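Murndale Books to sell Weerakoon collection of antiquarian sets

3rd May

Murndale Books will offer the Weerakoon collection for sale from its Vusska Street shop and by post this month. The collection holds 946 volumes, most of them nineteenth-century poetry and travel in the original publishers' bindings.

The books were kept in one private library for 50 years and have not been on the market in that time. Condition is good overall. Some spines are faded and a number of the travel books have foxing to the plates. All faults are noted in the catalogue.
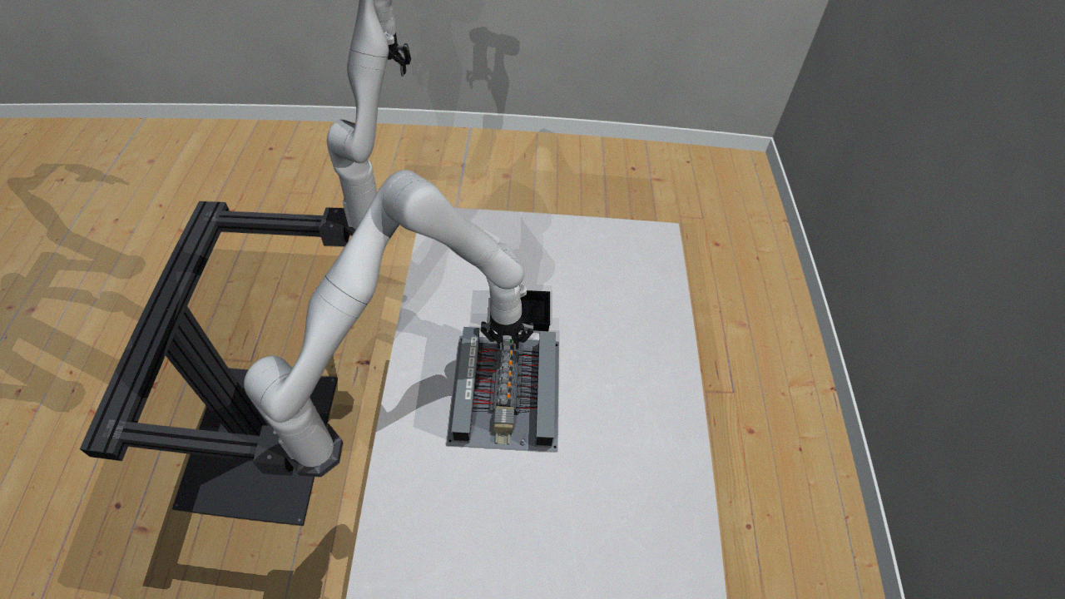
The main lot is a set of collected ballads in 6 volumes, octavo, in green cloth with gilt lettering. It has all its engraved plates and the half-titles are present. The set is priced at £1,785 and will not be split.

Other books are priced singly. Trade buyers may ask for the usual terms. Items can be held for collection once a deposit has been paid, and postage is charged at cost.

A second catalogue, covering maps and pamphlets from the same library, is planned for December. It will be issued under the Stukaron imprint, which Murndale uses for its printed lists.

Copies of the first catalogue are free from the shop on request.

ENDS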